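Flornetti open day: the Keso tabletop simulator, tried by someone who only came for the sandwiches

Posted 23/04/2026 in Shop Tools & Software

I build display cabinets for a living and I have wanted a robot arm ever since my knees started making that noise. A robot arm costs more than my van. So when Flornetti opened up their training floor for a day and promised hands-on time with Keso, the simulator they sell to people who can't justify the real thing yet, I signed up for the morning slot and brought a notebook.

There were 12 of us, most from small shops, plus a retired dentist who asked the best questions. Coffee was good. The badge printer had given up before I got there, so I spent the morning as "Guest."

Kausar Marwat ran the demonstration. She has the gift of talking while software loads, and with Keso that gift gets plenty of exercise. The first start took long enough for her to cover the license terms, the history of the building and where to park if you come by the back road. After that it behaved.

The demo job is called Small Parts. You get a room, a table, an arm, and a few odds and ends to be picked up and put somewhere else. That's it. My four-year-old does the same job for free, with more shouting, but she can't be paused, and pausing is what you're paying for. You can stop the arm wherever you like, swing the view over to another side, and find out how far off you were.
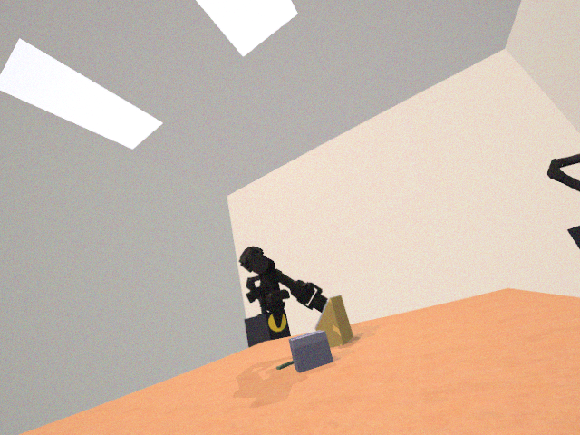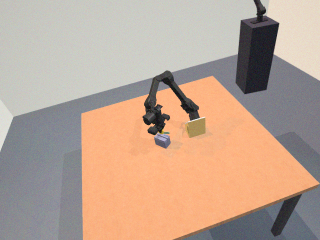

Views of the Small Parts table in Keso

Swinging the view is also where I lost my breakfast, or nearly. The mouse control has no idea which way is up and no interest in learning. One careless drag and the horizon goes over like a ship in a bad movie. There is a key to level it again, which Kausar mentioned after I'd been tilting my head for a good while. Put it on the screen, please. A big button. I'd pay extra.

The arm itself is a pleasure. You can drive it joint by joint with sliders, or set a target for the gripper and let the software work out the elbow and everything behind it. I did the sliders first out of pride. Leopoldo Ventura, who was helping at our end of the room, watched me fold the arm into something like a dropped umbrella and suggested the target mode. Target mode is better. Use target mode.

Getting hold of things is harder than it looks from the back row. The arm will cheerfully come down beside a block, close on air and carry that air to its destination with great care. Keso then gives you a score. My first was 2. I asked what it was out of and Leopoldo said he'd rather not say. By lunch I had worked up to 65, which got a nod from the dentist, who had 888. I don't know how. I suspect steady hands.

Looks: plain. Flat colors, bare walls, a tabletop the shade of canned peaches. I don't mind it. The shadows turned out to be useful once I started paying attention to them, and I'd sooner have those than fancy scenery. Anyone hoping for a showroom will be let down.

What I couldn't get a straight answer on was how well any of this carries over to a real arm. Boris Bednárik from sales told me it carries over "beautifully." Kausar told me to expect a few days of fiddling. I've written down Kausar's answer. Grip on slick surfaces is the weak spot, she said, and slick surfaces are most of what I make.

I also had a quick turn on Caron, the cheaper package, on the machine by the door. It loads fast and the menus make sense. It also crashed on me and took my gripper settings with it, so call that one a draw.

The good: target mode, the pause, being able to wreck things at no cost, patient staff.

The bad: the view control, the loading time, a manual that explains the word "joint" and then never mentions the level key.

The sandwiches: egg. Fine.

Would I buy it? For a one-person shop, I'd take the monthly plan, use it hard through the slow season and then decide about hardware. If you're training a crew it's an easier yes, as they can all make their mistakes on the same table. Flornetti are running another open day in June. Book the morning, take a proper mouse with you, and ask Kausar for the level key before you touch anything.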